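한 잔 앞에서 보내는 아침, 드리퍼와 서버 이야기

커피를 내려 마시는 집이 늘었다. 원두 이야기는 넘친다. 산지, 가공, 로스팅 날짜. 그런데 정작 매일 손이 닿는 물건들, 드리퍼와 서버와 종이 필터 얘기는 뒷전이다. 이번 호는 그쪽을 본다. 짧게, 마감이 코앞이라.

처음 도구를 살 때 다들 드리퍼부터 고른다. 나도 그랬다. 지금 다시 산다면 서버부터 볼 것 같다. 식탁 위에 제일 오래 남아 있는 건 서버니까. 나무 칼라를 두른 드리퍼를 어두운 유리 서버에 얹어 두면 그것만으로 상차림이 된다.
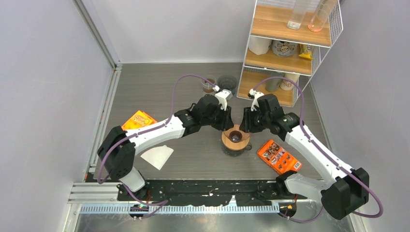 글 · 생활도구 담당 에디터
2022년 7월호

나무 칼라는 원래 손잡이다. 유리가 뜨거우니 나무로 감싸 잡는 것. 단순한 얘긴데 막상 써보면 취향이 갈린다. 손에 닿는 느낌이 좋다는 쪽, 물 얼룩이 신경 쓰인다는 쪽. 나는 앞쪽이다. 얼룩은 어차피 생긴다. 마른 행주로 바로 닦고 기름을 가끔 먹이면 색이 천천히 깊어지는데, 이걸 좋아하게 되면 새 칼라가 오히려 밍밍해 보인다.

주의할 것 하나. 나무째 물에 담가두지 말 것. 설거지통에 하룻밤 넣어 뒀다가 칼라가 갈라진 걸 두 번 봤다. 한 번은 내 거였다. 분리가 되는 제품이면 빼서 따로 닦고, 세워서 말린다. 눕혀 두면 바닥 닿은 쪽만 색이 남는다.

색이 들어간 유리 서버에 대해서는 말이 많다. 안이 안 보여서 얼마나 내렸는지 모르겠다는 불만. 맞는 말이다. 눈금 보고 내리던 사람은 처음에 꽤 당황한다. 해결은 저울. 서버째 올리고 영점 맞추고 무게로 본다. 저울을 쓰기 시작하면 눈금은 금방 잊는다. 대신 얻는 것도 있다. 커피 때가 덜 보인다. 게으른 사람에겐 큰 장점이다. 물론 안 보인다고 없는 건 아니니 닦긴 닦아야 하고.

서버 손잡이도 얘기해야겠다. 크면 편하고 작으면 예쁘다. 작은 고리형은 손가락 하나, 많아야 둘. 두 잔 분량까지는 괜찮은데 네 잔을 채우면 손목이 돌아간다. 혼자 마시는 집, 둘이 사는 집이면 작은 쪽으로 가도 된다. 손님이 잦으면 손이 다 들어가는 걸로.

편집부에 온 가격표 몇 장을 옮겨 적는다. 수입상 Pitumer의 종이 필터 한 묶음이 3198원. Sirnimel의 비슷한 묶음은 2785원, 조금 얇다. Louro는 3684원인데 표백 안 한 갈색 종이. 맛 차이를 묻는다면, 나는 린싱만 충분히 하면 셋을 구별할 자신이 없다. 두께는 다르다. 얇은 쪽이 물이 빨리 빠지니 분쇄를 한 칸 곱게 가면 된다. 세 곳 다 배송비는 별도이고 재고는 그때그때 달라서, 주문 전에 확인하시길. 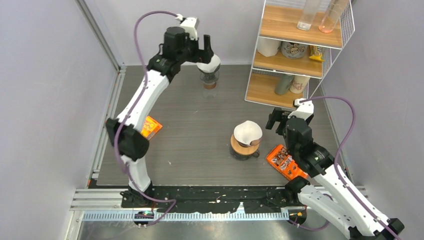

필터를 어디에 두느냐가 의외로 골칫거리다. 상자째 쌓아 두면 눅눅해지고, 꺼내 두면 먼지가 앉고 모서리가 눌린다. 전용 거치대도 팔지만 좁은 부엌에 물건 하나가 또 느는 셈. 굳이 안 사도 된다. 원뿔형 필터는 벌린 채로 작은 유리 카라페나 컵에 얹어 두면 모양이 산다. 흰 종이에 맑은 유리라 꺼내 놔도 어수선하지 않고, 드리퍼 바로 뒤에 세우면 동선도 짧다. 다만 가스레인지 옆은 피할 것. 종이가 기름 냄새를 무섭게 빨아들인다. 비 오는 철에는 그날 쓸 만큼만 꺼내고 나머지는 밀폐 용기로.

선반 얘기로 넘어가자. 잔은 보이는 데 둬야 쓴다. 찬장 깊숙이 넣어 둔 잔은 일 년에 한 번도 안 나온다. 벽에 붙인 철제 선반이든 조리대 위 작은 단이든 상관없고, 높이만 맞추면 된다. 유리잔은 위, 무거운 통은 가운데, 매일 쓰는 컵은 손 닿는 아래. 나는 이 순서로 정착했다. 컵 색은 안 맞춰도 된다. 세이지그린 하나가 흰 컵들 사이에 끼어 있으면 그쪽으로 손이 먼저 간다.

곁들이는 과자. 빼놓을 수 없다! 산미 있는 커피에는 버터 향 나는 비스킷, 진하게 볶은 쪽에는 짭짤한 것도 좋다. 봉지째 올리지 말라는 사람도 있던데 평일 아침에 누가 접시를 꺼내나. 봉지 뜯고 옆에 두면 끝. 대신 드리퍼에서 한 뼘은 떨어뜨린다. 뜸 들일 때 물이 튀면 봉지 안까지 들어간다. 포장이 화려하면 그것도 식탁 색이고.

내리는 법은 지난 12월호에 길게 실었으니 요점만. 필터 접는 선을 따라 한 번, 드리퍼에 앉히고 뜨거운 물로 적신다. 서버에 고인 물은 꼭 버린다(이거 잊고 그대로 내린 적 다들 있을 것). 원두는 15그램이면 한 잔이 넉넉하다. 물은 가운데서 시작해 천천히 넓히고, 종이 벽에는 직접 붓지 않는다. 거품이 꺼지기 전에 다음 물. 다 빠질 때까지 기다리지 말고 맛이 옅어질 즈음 드리퍼를 치운다. 치운 드리퍼를 어디 놓을지는 미리 정해 둬야 한다. 식탁에 그냥 놓으면 갈색 동그라미가 남는다. 작은 컵 하나면 받침으로 충분하다.

나뭇결 무늬 상판을 쓰는 집이라면 회색 계열이 커피 자국엔 무던하다. 짙은 색은 얼룩은 숨는데 흰 가루나 부스러기가 도드라진다. 우리 편집부 탁자가 딱 그렇다. 행주 두 장을 두고 하나는 젖은 채, 하나는 마른 채로 쓰는게 제일 빨랐다.

도자기 드리퍼와 금속 필터는 이번에 못 다뤘다. Girnby에서 나온 도자기 쪽은 받아만 두고 아직 상자도 못 열었다. 다음 호에 같이 싣는다. 쓰던 칼라가 갈라졌거나 서버만 따로 구하고 싶은 분은 엽서 뒷면에 모델 이름과 지름을 적어 보내 주시면 되고, 답은 순서대로 드린다.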